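In Defence of the Bare Table

My mother-in-law has given us another table runner, which makes five. It joins the placemats, the Brarnmont fruit bowl and a candle that smells of somebody else's holiday, all of them waiting in a cupboard for the day I come to my senses.

I like a table with its colour showing. Ours is a dull reddish brown, scuffed from one end to the other, and I have reached the age where I find this restful. A scuff asks nothing of you. A runner has to be straightened.

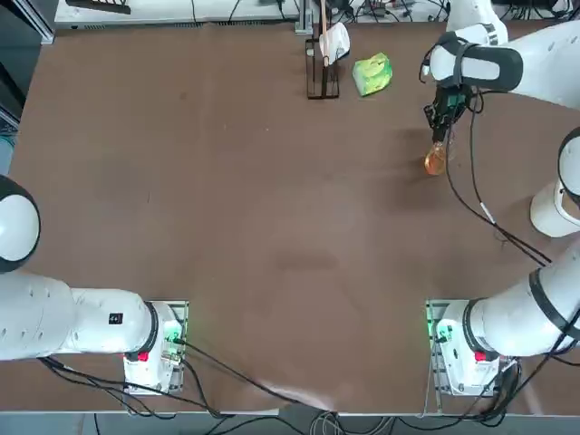 The trouble is that a bare surface is read as an invitation. Put one small thing down at the far side and by seven in the evening it has company: the mail, a bike pump, half a school project. The organizing industry knows this, and Sowah will happily sell you a tray to put the clutter on, so that it looks like you meant it. I bought the tray. It now lives on the table, under the mail.

My own rule is modest. A few things may stay, provided they keep to the back and can be shifted in 10 seconds. The middle belongs to whoever sits down next – homework, pastry, a jigsaw if we must. Refinishing is not on the agenda either. I priced it once at Ploder and came home with a damp cloth and a good opinion of old smudges.
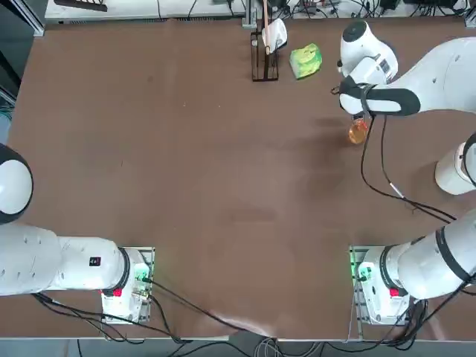
My neighbour thinks this is laziness with a philosophy stapled to it, and that a table without a cloth is a workbench. She's welcome to her view, and to four of the runners. The fifth I have to keep for Christmas, when it will be inspected.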